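Search this site Search Menu

The Arm in the Kitchen Corner

The workshop at Grorura opens at 8, and the first person in doesn't touch the robot at all. She wipes down the brown mat, squares it up on the white table, and only then starts putting out the dishes. It is the sort of fussy little routine you'd expect from somebody setting a table for their in-laws, and I found it charming enough that I came back twice more to watch.

The cell is called Clestau, and it has one job, which is to practice tidying a kitchen. Its arm is bolted down at a corner of the table, and most of what keeps it running well has surprisingly little to do with the arm. It's the dish rack that slides a little every time a plate goes in crooked. It's the cables, which like to creep toward the edge and have to be coaxed back and tied. I was told that in the first month they lost 25 hours of work to a single connector that hadn't been pushed all the way home - you could hear in the telling that it still stung. 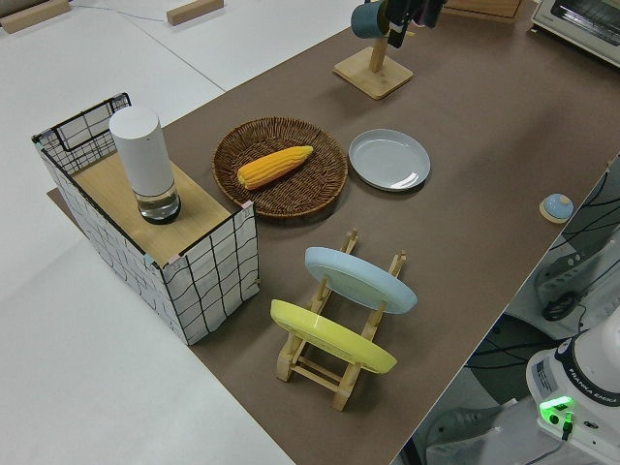
The Clestau table set with plates, a rack and a toy corn cob. The arm's base, its status light glowing green, is at lower right.

Before each session the crew runs the arm slowly through its checks with the gripper open, one hand resting near the stop button the whole time. Then comes the part I liked best, when everyone goes quiet and listens. A healthy joint makes a soft, even hum, and a tired one has a little grit in it, and after a year with the same machine you apparently get to know the difference the way you know your own car.

Repairs go in a paper notebook, which had 164 entries when I leafed through it in June. Plenty of them are small potatoes (new gripper pads, a cable tie, a camera bracket snugged up again), but two pages are given over to a wobble that was finally traced to the table leg. The spare pads come from Nuchit, a supply shop across the river, and they live in a cookie tin by the door.

Comments (2)

grododach_gal: We have a cell like this at Grododach and yes, it was the table leg for us too!! Check your floor, folks.

slowcooker: Lovely piece. How often do they change the pads?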